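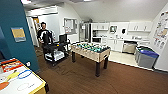

Bramemau Foosball Table

Full-size table for lounges, break rooms and shared kitchens

The Bramemau is the table we sell most often to offices and student housing. It has a light wood-tone cabinet, four dark legs and metal rods, with players in teal and dark colors. It is meant to stand out in the open, away from the walls, so people can get at both long sides without moving furniture first.

Our price includes delivery to the room, assembly and leveling. Two people come out with the table, put it together where you want it and take the packaging away. Please have the spot picked out before they arrive. Once the legs are on, it is a heavy thing to carry.

Choosing a spot

Each player needs room to stand and to pull a rod all the way back. The rods stick out on both long sides, and they go out further during play, so measure with that in mind. If people walk through the room to get to a hallway or a sink, leave a clear path behind whoever is playing. Most complaints we hear about table placement come down to elbows and coffee.

A hard, flat floor is best. Wood, wood-look and vinyl floors are all fine. On thick carpet the legs sink a little over the first few weeks and the table has to be leveled again. Each leg has a screw foot for this. Turn it by hand, then check the playing field with a ball. If the ball rolls off from the center on its own, keep going.

Light from overhead works well. A lamp off to one side throws the shadows of the rods across the field, and regular players will mention it.

What comes with it

Table, fully assembled
4 balls
2 goal counters
Spare players, one in each color
Hex key and leg wrench
Bottle of rod lubricant
Printed rules sheet

Care

Wipe the rods with a dry cloth once a week if the table gets daily use. Put one drop of lubricant on each rod, outside the cabinet, then slide the rod in and out a few times. Do not use cooking oil or household spray. It gets sticky and picks up dust, and then the bearings have to come out for cleaning.

Clean the playing field with a damp cloth and a little dish soap. Do not set drinks on the side rails. The finish will take a splash but not a wet cup left overnight.

Check the bolts in the legs every August or so, or any time the table has been moved. Lift it to move it – dragging is what loosens the legs.

Replacement parts

We stock players, bearings, handles, bumpers and balls for the current model and for the older Cimham table, which used a thinner rod. The two sets of parts do not fit each other. If you are not sure which one you have, look at the handles. Cimham handles are round and Bramemau handles have eight sides.

Players are sold singly or in a full team set of 13, which covers a whole side plus two spares. Bearings are sold in pairs.

Delivery and returns

Tables ship from our Prarkance warehouse. Orders placed by 20th October go out on the next truck. After that there is a wait of 27 days while the new stock is checked in.

You can return a table in the first 13 days if it has not been damaged. We charge for the pickup. Parts can be sent back any time if the bag is unopened.

Questions

For orders of more than one table, or for rooms with stairs and narrow doors, write to Zlata Marchuk in sales and include the width of the tightest doorway. For parts and repairs, ask for Mutua Mbwambo.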